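A Table With Nothing on It: Talking Worktops with Adwoa Laryea

I got to Adwoa Laryea's workshop a little before nine in the morning, and she had already wiped everything down twice.
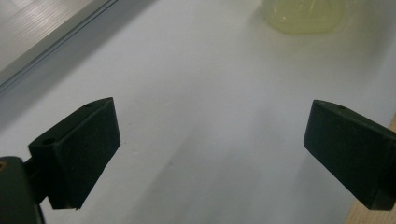
I'd asked her for an hour on the subject of pale tabletops, and she gave me closer to three (plus a cheese sandwich, which I did not deserve). Adwoa has been refinishing and fitting work tables in Bulcombe for 16 years, and she has opinions about color that would scare a house painter.

"People come in asking for white," she told me, pulling up a stool. "They don't want white. White is miserable to work at! You put a lamp over it and you're squinting by lunch. You want white that somebody has breathed on a little."

That's her word for the light gray-whites she sells most of these days — breathed on. Her customers used to be mainly people with sewing rooms. Now it's anyone who sits down to do small, fiddly things with their hands, and they all want a surface where a dropped screw shows up right away.

I asked how she got into it, and she laughed for a good while before answering. Her first table was a disaster. She'd bought a secondhand desk, sanded it for most of August, and painted it with the wrong stuff. "It stayed tacky. I put a newspaper on it and that newspaper lived there until I moved out."

After that she went to work for Halvard Halvorsen, who ran a two-person shop on Pelletier Street and hardly spoke before noon. She stayed with him for six years. What did she learn? "Sanding. Then more sanding. He'd run the back of his hand across a top, never the palm, and hand me the block again."

She still checks with the back of the hand. She made me try it on a sample board I would have sworn was perfect, and there was a ridge in it, tiny, right in the middle. I kept going back to that ridge while we talked, I couldn't leave it alone.

We got onto gloss. Adwoa is against it, mostly. A shiny top throws the ceiling light right back up at you, and every fingerprint shows. She likes a smooth finish with the shine taken down, so that anything dark you set on it has a clean outline. "I had a man who repairs clocks, Nnamdi Anozie, and he brought his own tools in a roll and laid them on every sample I had. Every single one! He took the whole afternoon. He was right to do it."

Her biggest order so far was for 1,100 dollars, a long run of tops for a craft room, and she nearly turned it down because they wanted a dark speckle. I asked what she has against speckle.

"Have you ever looked for a bead on it?"

I had not, but I took the point.

On cleaning she's much less strict than I expected. Warm water, a drop of dish soap, a soft cloth, dry it after. She doesn't like scouring powder and she really doesn't like those melamine sponges, which she says will leave you with one dull patch exactly where your coffee goes. Cups get a coaster. Hot glue guns get a tile.

And clutter? Here she got a bit shy. Her own kitchen table, she admitted, is buried: mail, a radio, half a jigsaw puzzle she's been at since spring. "At work I clear the middle first and push what I need out to the sides. At home I eat standing up."

She's trying out a warmer shade next, something nearer to oatmeal, and she'd leaned the first test board against the wall by the door so she could catch it in different light. I liked it. She wasn't sure yet, and she was still tilting it back and forth when I left.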